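Thread time! We hit 4,000 demos on the tableware set last night and I've been wanting to write up what I've learned while my forearms recover.

Quick background. Udo is our little manipulation project. We want one policy that can handle bowls, plates and cups in kitchens it has never been in before. Small team, borrowed kitchens, a lot of dish soap.

We collect with hand-held grippers. You squeeze, the fingers close, the camera on the tool sees what a robot wrist would see. No robot to haul up the stairs! I can do a kitchen with one backpack and be set up before the kettle boils.

The first thing I got wrong was being too good at it. My early demos were super smooth, every grasp dead center, and the policy we trained on them fell apart the moment it was a little bit off. It had never seen anybody be a little bit off.

So now I start badly on purpose. Come in too high, too far left, at a silly angle, then fix it. The fixing is the part you want in the data. Yogesh Rawat kept telling me this for weeks and I kept nodding and then doing my nice clean grasps anyway. Sorry Yogesh.

Second thing: bowls are so much more interesting than I expected. You can pinch the rim, you can go inside and press against the wall, you can try it from the side. People switch between these without thinking, and if you mix them at random the model tries to do two at once and does neither.

What we do now is pick one approach per batch and write it in the batch name. 60 demos with a finger inside the bowl, then swap. Boring to do, wonderful to train on.
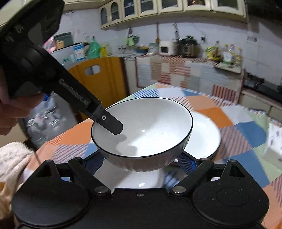
Pallavi Agarwal replied asking whether a patterned tablecloth doesn't just teach the model to love patterned tablecloths, and whether we wouldn't be better off with a plain one until grasping works.

Great question, and we argued about it a lot! Our first set was all on plain gray. It learned fast and it looked fantastic, right up until we tried it on a flowery oilcloth and it closed the gripper on a daisy. So I'm team pattern. The trick is lots of different ones, and plain ones in the mix too, with no bowl that only ever shows up on one cloth.

Same goes for everything behind the table. I used to tidy up before recording. I've stopped. Real kitchens have bags and boxes and bottles all over, and I want the model bored of them by the time it gets to yours.

White on white is still our worst case, by the way. White dish, white plate, strong light from one side, and the gripper's own shadow falling across the whole thing. We're at 66 percent on those in our own tests and I'm weirdly excited about it, it was awful in December.

Practical stuff, if you're starting your own set:

Check the first demo of every batch before you record the second. I once lost a whole afternoon to a smudge on the lens.

Move the dish between demos. More than feels necessary. Then turn the plate too.

Let somebody else hold the gripper. Desta Gebremichael is left-handed and those batches did more for us than another week of mine would have.

Stop when you're tired. You can see it in the recordings, everything gets slower and drifts low. I do 7 batches a day, max, with a snack in the middle.

Next up is stacking, bowl into bowl, which scares me a bit because they stick together and you have to wiggle them. How do you even teach a wiggle? If you've collected anything like that, please tell me how you split it up. I'll post the first numbers when we have them, good or bad!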